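Call for participants: open day on simulated kitchen manipulation, Stirkcombe
Reference 3718

Iter is seeking participants for an open day at its Stirkcombe site in November 2021. The day covers the use of simulated kitchens for developing and testing robot manipulation software. It consists of a demonstration, a supervised practical session and a written feedback exercise. Attendance is free of charge.

Who may apply

Applications are invited from people working in catering, domestic care, occupational therapy, kitchen fitting or technical teaching. No programming experience is needed. Applicants must be 18 or over on the date of application and able to use a handheld controller while seated at a screen for periods of up to 25 minutes. Reading glasses may be worn. Current employees of Iter and of its software supplier, Tagle, are not eligible.

There are 89 places. A further three are held for wheelchair users who need an adjustable desk, and these should be requested on the form. If the day is oversubscribed, places will be allocated by occupation so that no single trade makes up more than half of the group.

What the day involves

The morning demonstration is given in the main hall. Staff will run Alton, our simulation environment, on the large screen and show how a task is set up, started, stopped and reset. Tasks are drawn from ordinary kitchen work: clearing items from a sink, moving crockery to a worktop, opening and closing wall cupboards. The viewpoint is close to the gripper, and participants should expect parts of it to stay in view while they work.

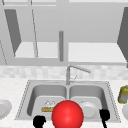
Simulated sink area in Alton, with the gripper fingers either side of a red sphere and a white bowl in the right-hand basin.

In the afternoon, participants work in pairs at a workstation. One operates the gripper while the other keeps the task sheet, and the two then change over. The sheet records the task number, the time taken, any object dropped or knocked, and whether the operator asked for a reset. Unfinished attempts must be entered as well as completed ones. Staff will not advise on technique during a timed attempt.

The feedback exercise takes place in the last hour. It asks which tasks resemble work done in a real kitchen, which do not, and what is missing from the layouts. Answers are given a score out of 100 with space for written comments. The comments are of more use to us than the score, and short notes are acceptable.

Data and consent

Controller movements and task sheets are stored under a participant number. No audio is recorded. Participants may withdraw at any point on the day and will still receive travel expenses. Results will be summarised in a technical note, to be sent to all who attended and gave an email address.

Practical arrangements

Lunch and standard-class travel are paid by Iter. Receipts must be handed in at the desk before leaving. Parking is limited and must be booked on the form. The practical room is on the first floor and has lift access.

Persons who took part in the August trial may apply again but will be placed on the reserve list.

How to apply

Complete the application form on the Iter website, quoting the reference at the head of this notice. State your occupation, years in that occupation, dietary requirements and any access needs. Successful applicants will receive joining instructions and a consent form, which should be signed and brought on the day.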